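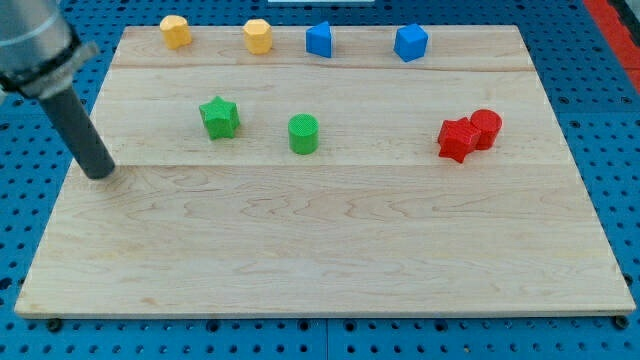

Thursday, November 15, 2018

Glue tests on maple, second round. Carrying on from the April notes, which stopped when the old bottle of Gomov ran out. The new bottle is the same grade, but the label now gives a longer open time.

Stock is the maple from Gatemstead. Moisture meter gave 13 per cent on one offcut that had been leaning against the outside wall, so I put that one back on the rack and left it out of the set. The rest were dry enough to use. All edges went over the planer this morning and were glued before lunch. I did not sand any of them. In April I sanded half the joints and those were the ones that let go first, though I was also using less glue then, so it proves little.

Two glues this time, Gomov and the Skeko liquid. Same spread on both, one face only, brushed out with the stiff brush. Clamps done up until a thin line of squeeze-out showed along the whole seam. Where it came out in beads at one end and not the other, I slackened off and moved the clamp. Cauls had packing tape on them. The wax paper wrinkled last time and left marks that took ages to scrape off.

Clamp time 32 minutes for Gomov. I left the Skeko ones in overnight on the first set and will do the same again, as the sheet is vague about cold rooms. The heater in the back went off at some point yesterday and I don't know for how long.

Breaking the first set: 5 joints in Gomov, all tested across the seam in the vice with the long bar. Four broke in the wood beside the joint. The other opened cleanly along the glue line, with a shiny patch near one end. I think that end was starved. It was the piece with the slight hollow, which I had noticed and clamped anyway. Should have planed it again.

Skeko joints not broken yet. The squeeze-out was still rubbery when I put a chisel to it, so they can wait until next week.

Seam colour: Gomov dries yellowish and shows on pale maple if the joint is at all open. Skeko is clearer. On a tight joint I can't tell them apart at arm's length, even after a wipe of oil.

To do:
Check the planer fence for square. The last two boards needed flipping to sit flat.
Ring Hofstetter about the short clamps, still missing from the order.
Write the glue name on the end grain in pencil. Marker bled into the maple.
Break the Skeko set and keep the pieces.
Bring the glue bottles in off the cold sill.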